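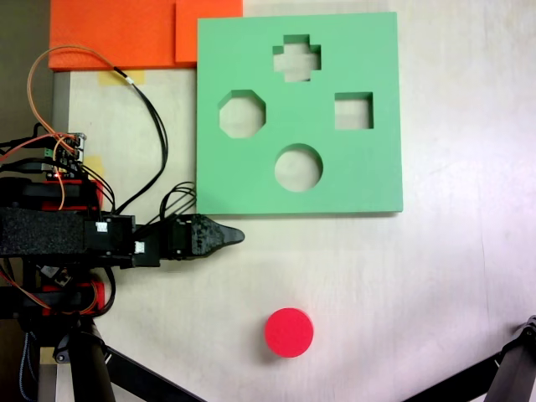 Green sorter board and the red round piece, left arm on the bench.

Home Ask Topics Members Log in

Arms are coming to our packing room and my crew is nervous. What really changes?

Posted by Tania Paul in Work & Shop Floor

Hi all! I run the insert table at Ollside. We press foam pieces into trays by hand, 12 of us over two shifts, and in January management told us they're bringing in small robot arms for the simple shapes. They've got a practice bench going in the back with a foam board that has a cross, an octagon, a square and a round hole in it, and we're all invited to come look on break (I have, it's kind of hypnotic).

My people keep asking me what their day is going to look like and I don't have a good answer. Has anybody been through this? Do you end up babysitting the thing? Did the pay change? And how did you handle the folks who've been doing it by hand forever and are proud of it, which they should be!

Rosalinda Padilla
We went through it at Teltetti, a bigger place than yours by the sound of it, 39 on the floor. The first couple of months were the worst because we had the arms AND the old quota. Get that quota lowered in writing before anything gets switched on, I mean it. My supervisor kept saying "once it's up to speed" and meanwhile we were fixing skewed pieces and still packing by hand.

What changed for me was mostly my feet and my wrists. Less pressing, way more walking back and forth. I'd go over, straighten a block, clear the fault, walk back, and by then the other one had stopped. I do miss talking to the person next to me, we're spread out now. Pay went up one grade for people who took the training and stayed flat for everyone else, and that caused more bad feeling than the machines did. Ask now who gets trained and how they pick.

Also your longtime folks are the ones who know how a piece wants to go in. Ours ended up teaching the tech guys, and two of them do setup full time now. One hated it and went to shipping, so it's a mixed bag.

Jahangir Wijesinghe
depends on the plant. ours got rid of nights and kept everybody on days, some people liked it some didn't. ask about shifts

Ishbel Gourlay
Adding to what Rosalinda said, ask where the stands and cables are going to go! At my shop they put the tripod legs right where we pull the carts through and I caught my foot on one more than once before they taped off the floor. We also asked for a stop button on our side of the table and got it after some nagging.

On babysitting, yes, a bit. I watch a pair of them and do the odd-shaped trays in between. I like it better than I thought I would but the afternoons drag.

Tania Paul
Thank you!! The quota thing hadn't even crossed my mind. I'm bringing that and the training list to the shift meeting.

Related
Saha label printer keeps skipping, any fixes?
How long should cross-training take on a packing line?
Anti-fatigue mats for concrete floors
Moving from packing to machine setup, worth it?
Roluleck cart wheels squeaking

Contact us | Copyright Work & Shop Floor Help | Back to top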